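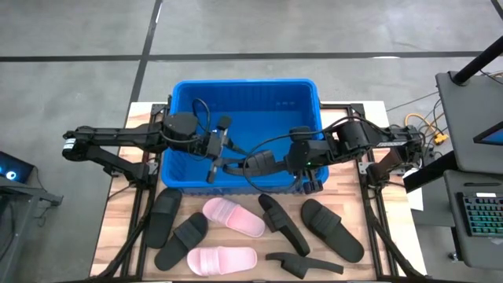 Step 4. Sort the slides into the bin

By now you should have your bin washed, your table cleared down to the wood, and your slides wiped off and waiting. If you skipped ahead (we all do it), please go back and read Step 3, which covers cleaning. Grit that goes into the bin on the bottom of one shoe ends up on the footbed of another, and you will be wiping everything a second time.

This section of the Wiraver Shoe Bin Guide covers open plastic bins like the bright blue one we use for slide sandals. If you have the taller Drevmont bin with the snap lid, the steps are the same up to 4.6, and then you will want to turn to the section on lids.

4.1 Set the bin at the back of the table.

Put the bin toward the far side, with the long side facing you, and leave the front of the table free. You want plenty of room between you and the bin, enough for two loose rows of shoes. People often want to hold the bin on a hip or set it on the floor and toss the shoes in from above, and we do understand the temptation at the end of a long day, but you will pack a much better bin with the shoes laid out where you can see them.

Note: A wooden tabletop is ideal. Slides have grippy soles and will stay where you put them on wood. On a glass or glossy top, lay down an old towel first.

4.2 Lay out the slides, straps up.

Take the slides out of whatever they came in and spread them over the front of the table with the straps facing the ceiling. They don't have to be straight. Ours never are, and a black slide lying crooked next to a pink one is just as easy to find as one that has been lined up with a ruler. What matters is that no slide is hiding under another.

4.3 Find the pairs.

Start with the color you have fewest of. If you have a heap of black slides and only a couple of pale pink ones, match the pink ones first and get them out of the way, and then turn to the black. Black slides are the tricky ones, as anybody with a family full of them will tell you! Two that look alike from across the room may have different straps, or the same strap and different sizes. For each pair, check these in order:

– the size molded or printed on the sole
– the strap, whether it is smooth or ribbed, wide or narrow
– left foot and right foot
– wear on the heel, which should be fairly even across the two

Caution: Don't go by strap alone. Pacheco slides changed their strap between seasons and kept the same sole, so you may have a real pair whose straps don't quite agree, or two lefts that agree beautifully. The sole tells you more.

4.4 Set the singles aside.

You will have a leftover or two. Please don't drop them in the bin "for now." Put them on a chair, or in a bag with a tag on it, and go look under the beds and by the back door before you go any further. Singles in the bottom of a bin have a way of staying there until summer, and by then the other one has been thrown out by somebody who thought it was the single.

4.5 Place the first layer.

Pick up one slide by the strap, lower it into the bin, and let go when the sole is resting on the bottom. Lowering takes hardly longer than dropping, and it keeps the shoe the right way up. Put its mate in right beside it, turned the other way, heel to toe. Slides are wider at the front than at the back, and two of them turned heel to toe make a much neater block than two laid the same direction. Work from the left end of the bin toward the right, or from the right toward the left if that suits your hand better.

If two of you are doing this together – and it really is a nice job for two, especially with a talkative child on the other side of the table – let one person fill the left end and the other fill the right, and meet in the middle. Agree beforehand on who takes which pair. Two hands reaching for the same shoe is how the order gets lost.
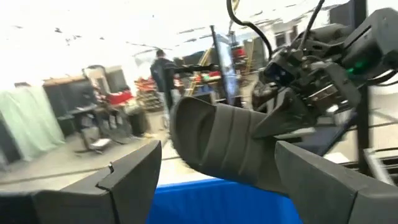 Keep hold of each slide until you are sure it is where you want it, and keep your fingers out from under the sole as you set it down. When you are passing a shoe across to the other person, hold it at one end so they can take the other, and wait until they have a proper grip before you let go. Small children do better if you hand them the heel end, which is narrower.

Note: A slide that is balanced on the front rim of the bin counts as out of the bin. We mention this only because it is so easy to rest one there while you reach for its mate, then bump it with a sleeve and wonder where it went. If you need a parking spot, use the table.

4.6 Place the second layer.

Lay the next pairs across the first ones, at a right angle if your bin is wide enough, or in the same direction if it is not. Press down gently with a flat hand. The straps underneath should give a little and spring back. If they stay flat you have pressed too hard or stacked too high, and you should lift out the top layer and start a second bin.

Caution: Foam slides take a set if they are squashed for a long time. A strap that has been folded flat all winter can be coaxed back with warm water and a rolled washcloth, but it is never quite the same. Stop filling when the top shoe is level with the rim. Please don't use the upward curve of the straps as a reason to squeeze in one more pair. We have tried it.

4.7 Label the bin.

Use one of the Zillby tie-on tags from your envelope, or any tag you like, and write down what is inside: the kind of shoe, whose they are, and the sizes. Tie the tag to the short end of the bin, where you will see it on the shelf. If you are using the numbered tags, slides go under 16 and flip-flops with toe posts go under 31. (Number 30 is for water shoes, which used to share a tag with the flip-flops, and a good many of you wrote in to say that was a muddle. It was.)

4.8 Put the bin away.

Carry the bin level, with a hand at each end, and set it on a low shelf. An open bin of shoes is not heavy, but it is awkward, and it will tip if you lift it by one side of the rim. Choose a spot out of direct sun and away from the furnace or water heater, as heat will shrink foam soles faster than you would believe.

Note: If you are packing for the winter, lay a single sheet of clean paper over the top to keep off the dust. Don't use a plastic bag. Slides like a bit of air, and so will your nose in the spring.

If something isn't right

The bin fills up before you run out of shoes. Check that you are turning each pair heel to toe. If you are, your bin is simply too small for the household, and a second one is a kinder answer than pushing.

The shoes slide around when you move the bin. The bottom layer is too loose. Take everything out, close up the gaps between pairs, and tuck a rolled towel into whatever space is left at the end.

You have a pair that nobody will claim. Put them in anyway, with a question mark on the tag. Look at it again in February, when people start thinking about warm places and remember what they own.

The colors have rubbed off on each other. Dark soles can leave a mark on pale footbeds. Wipe with a damp cloth and a drop of dish soap, dry well, and from then on keep the pale pairs in their own end of the bin with a piece of paper between.

Step 5 covers closed shoes, and you will need the 400 sheet pack of tissue for that one, so have it on the table before you begin.

Section last revised Wednesday, December 19, 2018.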